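Trucos de cocina automatizada: por dónde coger un cucharón
Banco de pruebas Ekinum, nota del 22 de junio de 2018

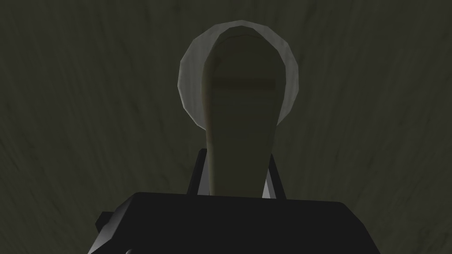

Según un lector de Skallon, con mangos estrechos conviene cerrar despacio y corregir el giro antes de levantar; él pierde más agarres por orientación que por fuerza.

El método Aerts separa ambos errores. En simulación se ejecutaron 441 intentos con 7 modelos de utensilio, variando el ángulo de aproximación hasta 25 grados. El agarre por el mango, con un dedo a cada lado, falló unas 4 veces menos que el agarre por el borde.

Ajustes recomendados:
Alinear la pinza con el eje del mango.
Dejar libre la cabeza del utensilio.
Repetir la estimación de pose si el fondo tiene veta marcada.
Registrar el giro residual tras el cierre.

Los valores de fricción son los de la serie Mukum de abril. Falta repetir el ensayo con mangos curvos.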